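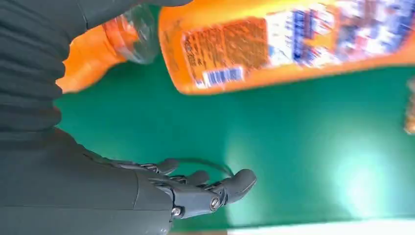 CLARKCOMBE, August 2025

Search this site Search Go

Well, the laundry shelf finally got its turn! If you've been following along you know I've been putting it off since we moved in, and I'd pretty much decided it could stay a mess until September. Then the shelf bracket started leaning, so everything had to come down whether I liked it or not.

The big orange bottle was one of the first things to go on the green. It's a chunky plastic thing with a barcode on the side and a busy patch of blue and white with bits of red, and it looks so cheerful lying there on its side. I do love an orange bottle. You can find it on a crowded shelf with your eyes half shut, which is how I do most of my laundry.

A thin black cable got into the act too. I have a whole drawer of those (phone ones, lamp ones, one that I'm pretty sure belonged to a radio we gave away) and they wander all over the house. My rule now is that a cable gets a label or it goes in the Gikham box, and the Gikham box goes to the drop-off when it's full. It's nearly full.

I'm a big fan of sorting on a plain green background, by the way. Orange against green, you can't miss it, and a black cable shows up fine as well. I used to do all this on a patterned bedspread and lost a whole set of shelf pegs in the flowers.

The new shelf is the Urier one, the 14 inch deep version, and it cost me $47 with the brackets. I went back and forth on the 17 inch but the door wouldn't have opened all the way. Anything tall goes at the back, refills go at the front, and the stain stuff has moved up high where my nephews can't get at it. It took me 6 screws and one very bad word to get it up, and so far it's level!

Still to come: the basket of single socks, and the hooks I bought at Bhattacharjee on the corner and then put somewhere safe. If they turn up I'll add them to this page. The broom closet is after that, and I'm not looking forward to it one bit.

We use cookies to remember your settings and see which pages get read. Accept Manage choices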